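Two hands, one table

11/4/19

I spent most of today on the hand comparison I have been putting off since March. We have two sets for the humanoid, the Vullis and the Gavier, and Marisa Zuccaro wants to know which one to keep before the rental on the other runs out. The Gavier set costs 2,220 more than the Vullis. That was the number on her mind. Mine was how often each one lets go.

The test is simple. The robot takes one end of a folding table, a person takes the other, and they lift, shift it over and set it down. A narrow table is a good choice for this. It is light, but it is long, so any wobble at one end shows up at the other. I did 23 lifts with each set, same controller settings, same tether.

With the Vullis hands I had nine slips. Most came during the set-down, when the load moves from the palm to the fingertips. With the Gavier hands I had over 10, which I did not expect from the more expensive set. I went back through the logs and found that seven of them happened before I lowered the wrist speed. After that the two sets were close. 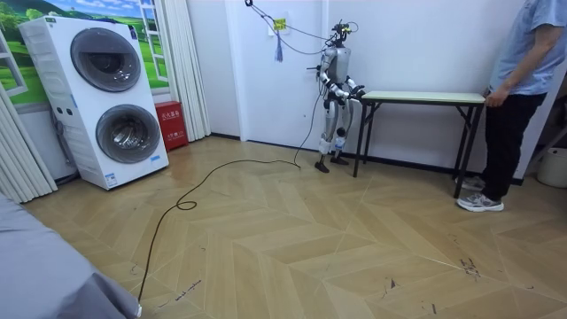
The two views I kept going back to were the side one and the head one.

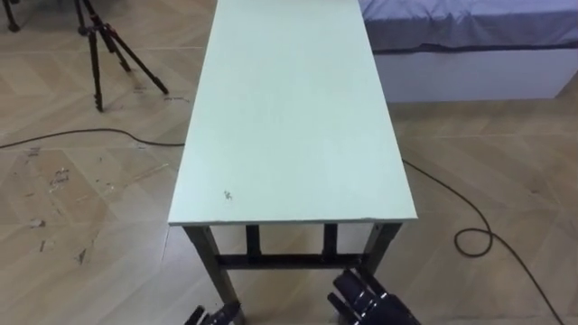 Do you need fingers at all to carry a table?

For a flat edge, a plain two-jaw clamp would do the job and would cost a lot less. Fingers start to pay off when the same hand has to do something else afterward, like turn a knob or pick up a cup. We want the robot to do both, so I only looked at fingered hands.

The controller made more difference than I thought it would. The Lombardi software closes all the fingers at one speed, and if the first finger lands early it pushes the edge away from the rest. Tiziana Bortolotti sent me a setting that holds the thumb back a little, and I used it for the last few lifts. I want to run the full set again with it before I trust it.

The head camera also needs work. When the robot stands close to the table, it gets only a small part of the hands. I tried tilting it down, but then the far end of the table drops out — and the planner wants that end too. A Brimham wrist camera is on order. I will mount it on the right arm first and leave the left one alone so I can compare.

For now the Vullis set stays on. Marisa has the numbers and the rental has two more weeks.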